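Part-Time Room Stylist and Table Setter, Skaromow House
Posted 3 September 2021

Do you move the flowers on other people's tables when they leave the room? Have you ever spent a whole evening deciding which side of the lamp the bowl should go on? Then please keep reading, because we would love to meet you!

Skaromow House is a small guesthouse and workroom run by Sisa, a home furnishing studio with a soft spot for plain wood, white walls and a few well-chosen things. We have 57 pieces of furniture and a storeroom shelf system with 132 labeled bins of vases, artificial flowers, reed diffusers, candle holders, trays, cloths and odds and ends. Guests stay in the rooms, shoppers visit on open days, and in between everything gets moved, dusted, swapped and put back together. We need one more person with a good eye and patient hands to help us do it.

You'd be working with Tanveer Bukhari, our rooms lead, mostly on small surfaces: side tables, desks, windowsills, the long bench in the hall. The big furniture is handled by our delivery crew, so you won't be hauling wardrobes up the stairs. What we care about is the last part of getting a room ready, when a bare tabletop gets its flowers and its little glass pieces and starts to feel like somewhere you'd want to sit down.

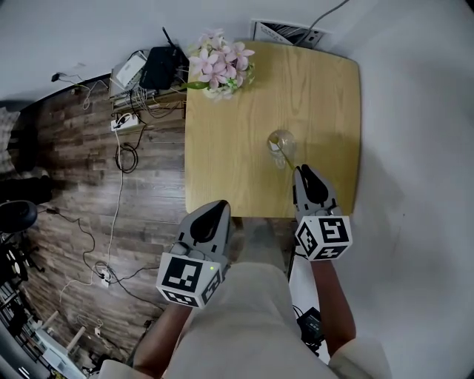
Pink artificial flowers and a small glass piece on one of our light wood tables.

Most of our tables are kept simple like this one. A bunch of flowers toward a corner, something small in glass, and plenty of open wood left over. It sounds easy until you try it in a room with a window on the wrong side, and that's the part we find fun. You'll have real say in how things are placed, and if you think a table looks better with half as much on it, we want to hear it.

What you'll be doing

Setting tables, shelves and desks before guests arrive and before open days
Cleaning glass, dusting artificial flowers petal by petal (a soft makeup brush works wonders) and wiping down wood with the Tarix oil soap we keep under the sink
Unpacking new stock, checking it for chips and finding it a bin
Topping up or replacing diffusers and keeping the sticks tidy
Writing short notes on what went where, so the next person can set the room again
Now and then, helping pack an order for the Alexiou shop downtown, which carries our smaller pieces

Who we're looking for

Someone careful with breakable things. Someone who likes repeating a task and getting a little better at it each time. You don't need a design degree or any shop experience. People have come to us from florists, libraries, bakeries and full-time parenting, and all of that has been useful here.

You should be comfortable standing or sitting at a table for a couple of hours and lifting a box of glassware with both hands. If you have a strong sensitivity to fragrance, please mention it and we'll talk about which rooms would suit you. We do use scented diffusers in several of them.

Hours and pay

Two or three mornings a week to start, with room for more in January, when we redo every room from the floor up. Shifts begin at nine. Pay is hourly and we'll give you the exact rate before you come in for a trial. The trial morning is paid too, and lunch is on us!

How to apply

Send a few lines about yourself, plus one photo of a table, shelf or windowsill you've arranged. A phone picture is perfect and it doesn't need to be fancy. Tell us what you put there and one thing you took away. No formal resume needed, though you're welcome to include one.

You can also drop a note at the front desk, marked for Tanveer. We read everything and answer everyone, usually within the week. The position stays open until we've found our person.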